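作業場の小ワザ帳　箱拾いセルの手入れ編

急ぎで書いてます。順番ばらばら。あとで直すつもり、たぶん直さない。

前のページ(万力のあごの話)に、「ロボットのほうの小ワザも載せてほしい」と何人かから来たので。うちのセルは、灰色の箱に雑多なモノを入れて、上から腕を突っこんで一つずつ拾うだけの単純なやつ。腕はKUKA。以下、コネ側の話はほとんどなし。机、箱、ケーブル、指先。手で触るところばっかりです。

触る前に。停止、キー抜く、キーはポケット。机の上に置かない。腕が箱の中に下りたまま手を入れない。箱の壁と指のあいだは手の逃げ場がないです。面倒でも腕を上げてから止める。ここだけは省略なしで。

ケーブルの回し方

いちばん質問が多いところ。

手首のまわりは、きつく沿わせない。ゆったり一回、下に輪を作ってから登らせる。ぴんと張ると見た目はきれい、でも手首がひねる側に回ったとき根元の差し込み口に全部かかる。うちは最初それで一本だめにした。

輪の大きさの決め方。手動・低速で、使う範囲のいちばん端までひねる。そこで輪がまだ少したるんでいればOK。つぶれて折れ目が見えたら足りない。逆に大きすぎると箱のふちに引っかかる。箱のふちが思ったより高い。腕をいちばん深く入れた姿勢で、輪とふちのすき間を目で見ること。

黄色いのと黒い束は同じ道を通す。別々に通すと片方だけ先に張る。束ねるのは輪の底。途中をあちこち縛ると曲がる場所がそこに決まってしまって、毎回おなじ所が折れるので、縛る数は少なめ。

結束バンドは締めすき注意。指で束を押して、中の線がずるっと動くくらい。動かないのは締めすぎ。切り口はニッパーで面一に。ななめに切り残すと腕を引っかきます、人間のほうの腕。ベリエラ……じゃない、ベレニセ・バニュエロスが前にやって、それ以来うちは面ファスナー派と結束バンド派で割れたまま。動くところは面ファスナー、動かない柱まわりは結束バンド、で落ち着いてます。私はどっちでもいい。

柱の下で太い束が曲がるところ。意外と見ない。ほこりがたまる、あと靴で蹴る。床に下ろす線は通路側に出さないこと。出るなら板をかぶせる。

ケーブルの点検は拭きながらが早い。乾いた布で握って、上から下へ。布が引っかかったら外皮に傷。目で探すより早いです。傷の位置には白いペンで印。広がったら次に分かる。

指先(グリッパー)

毎日：指の内側を拭く。アルコールを布に少し。直接かけない。

毎週：ねじ。全部増し締め、ではなくて、まず合いマークを見る。ペンで頭と本体にまたがる線を一本引いておくだけ。ずれてたら締める。ずれてなければ触らない。毎回締めてるとねじ山が先に死にます。

指を外したら、左右を入れかえて戻さない。うちはエリセオが裏に刻印を打った。油性ペンだとアルコール拭きで消える(消えた)。

指先の当たり面がつるつるになってきたら、細かい紙やすりで横に軽く。縦にこすると滑る方向に溝ができる。粉は必ず吸う。吹かない。エアで吹くと粉がすべり部に入る。

指を替えたあとは長さの登録をかならず確認しみて。古い値のままだと箱の底を突く。突いた音は一回聞いたら忘れないです。新品の指が一本、そこで終わった。確認は、底に厚紙を敷いて低速で下ろす。厚紙が引き抜けて、軽くこする感じが残るところ。紙が動かなければ下げすぎ。

継手まわり。銀色の金具の根元は、止めてから手でそっと揺する。がたがあれば先に原因。テープで巻いてごまかすのはやめましょう(やった人いる、私)。

箱の固定

箱は動く。重くても動く。指が壁を押すたびに少しずつ逃げて、夕方には拾い位置がずれてる。「カメラの調子が悪い」と言ってきたら、まず箱を疑う。

バネクランプは便利。ただしバネは弱る。つまんでみて軽いと感じたら交換、交換したら古いのは箱から遠いところで使う(図面押さえとか)。ふちをはさむときは、柄が腕の通り道に向かない向き。柄の先は思ったより高く出ます。取り付けたら低速で一周。

箱の足もとの位置決めは机にテープで角を取る。うちは青いテープ。L字に貼ると、箱でも板でも、ずれたのが一目で分かる。色は机と違えばなんでも。はがしたあと糊が残りにくいのを選ぶ。長く貼りっぱなしは何でも残るので、角が浮いたら貼りかえ。

机の上の板。アクリル板は保護紙をはがさずに敷いておく派です。理由は二つ、傷がつかない、光が反射しない。つやのある面をカメラの下に置くと照明が映りこんで、いろいろ面倒。紙のままなら鉛筆で書き込みもできる。矢印とか、寸法とか。消せるし。紙がめくれてきたら早めに押さえる、めくれた端は指が拾いに行きます。ほんとに行く。

箱の中の板と底

斜めの白い板は消耗品と思うこと。モノが壁ぎわの隅にはりつくと拾えないので、斜めにして中へ戻すための板。下半分から先に傷む。塗りがはげて下地が出てもすぐには困らないけど、つるっとした面とざらっとした面でモノの止まり方が変わる。前より隅に残るな、と思ったら板を見る。

上下をひっくり返して使えば、もう一回使えます。貧乏くさいけど効く。ひっくり返す前に穴の位置が上下対称か確認。してなくて穴を開けなおした。

底の黒ずみは、ゴムの跡のことが多い。消しゴムでだいたい取れる。溶剤は箱の材質を見てから。わからなければ目立たない隅で試す。磨いてぴかぴかにはしない。光って困るのは上と同じ話。

底の小さい黒い点とか粒、見つけたらすぐ取る。ねじ一個でも指の下に入ると厄介。磁石を布でくるんでなでると早い。布ごと裏返せば鉄粉が手につかない。

入れるモノの選び方

調整のときに同じ形のブロックだけ入れる人がいるけど、それだと全部うまくいってしまって何も分からない。台所と子ども部屋から持ってきたようなのを混ぜる。

透明なもの：丸い透明の容器はいい意地悪になる。ふちが底の色に溶ける。
薄い金属のふち：サングラス。レンズとふちで見え方が違うし、つまむ場所も少ない。レンズに傷がついてもいいやつで。
くっついたもの：ブロックを二個つないだまま入れておく。一個と数えるか二個と数えるか、そこで設定の甘さが出る。
長いもの：壁ぎわに立てかけ気味に置く。片側の指が壁に当たる。
白いもの：白い板のそばに置いて、境目が取れるか。

入れないほうがいいもの。割れるガラス、粉の出るもの、ひも。ひもは一度ケーブルの束にからんで半日つぶれた。

モノは入れる前に拭く。台所から持ってきたものは特に。油が指先に移って、次の日ぜんぶ滑る。原因を探して回る前に指を拭いてみてください。

回数と記録

ノエミ・セルバンテスがつけてるノートから。前回の指交換は2,703回目。その前はもっと早かった。交換の目安は決めてない、当たり面を見て決める。ただ400回ごとに止めて拭く、1,000回ごとに輪と束の点検、これだけは守ってる。画面に出る回数は電源を落とすと消える設定だったので紙に書く。紙のノート、鉛筆、ひもで柱に。いや柱はだめ、机の脚に。

書くこと：回数、何を触ったか、誰が。感想はいらない(書く人がいる。モーティマー)。

ノートの先頭ページには「戻し方」を書いておく。何か外す前に写真を撮るのもいいけど、写真は電話の中で行方不明になる。線の色と行き先を表にして貼るのが結局早かった。

部品の買い置き

・面ファスナー(幅広)　ブラルテックスのを使用。長さで売ってるので切って使う
・指先　左右そろいで2組
・バネクランプ　予備
・青テープ
・厚紙(底の確認用)　菓子箱でいい
・消しゴム
・乾いた布、たくさん

買うときは型番を声に出して読んでから注文。ハラミージョの店に電話で頼んで、ゼロとオーを間違えられた。メールにしましょう。

よくある「おかしい」

同じ側だけ落とす。→指の左右の摩耗差。入れかえたくなるけど入れかえない。片方ずつ当たり面を見る。
箱の奥だけ拾わない。→箱がずれた、または板が倒れ気味。
急に底に当たる。→止める。指のゆるみを先に見る。数字をいじるのは最後。
手首のへんで、こすれる音。→輪が大きすぎてふちに触ってる。底の束ね直し。
朝だけ調子がわるい。→窓の光。カーテン。設定を変えるまえにカーテン。

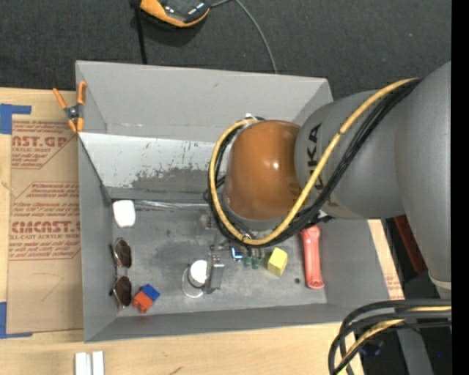

ガジョ、2020年2月28日

追記。線の束ね直しをしたあとの覚え書き、忘れないうちに。

束ねる位置は輪のいちばん底で正解でした。少し上で束ねると黄色いのだけ外にふくらむ。底でまとめて、そのまま左側を登らせて、上の白い金具まで。金具の手前で急に曲げないこと。

箱の前に物を置かない話、前に書いたかもしれない。白い角棒みたいなのは置きっぱなしになりがち。手前の壁が低いので、手を伸ばすときに袖で引っかけます。使わないなら棚へ。

それと、エルメネヒルド・エスピノサさんからのメール。「保護紙の印刷をカメラがモノと間違えないか」。箱の外なので、うちは見る範囲を箱の内側だけに切ってます。範囲を広く取ってる人は赤い文字を拾うかも。紙を裏がえしに敷ける板なら、無地の面を上に。両面印刷なら、つや消しの紙を一枚かぶせて端を青テープ。

赤い斜めの梁のそばに手をつかない。体重をかけるとセルごとゆれる気がする。気のせいかも。でもつかない。

次は10月に指先の材質の話をまとめて書きます。ココの倉庫からゴム板の切れ端が届いたら先に試す。届かなければ紙やすりの続き。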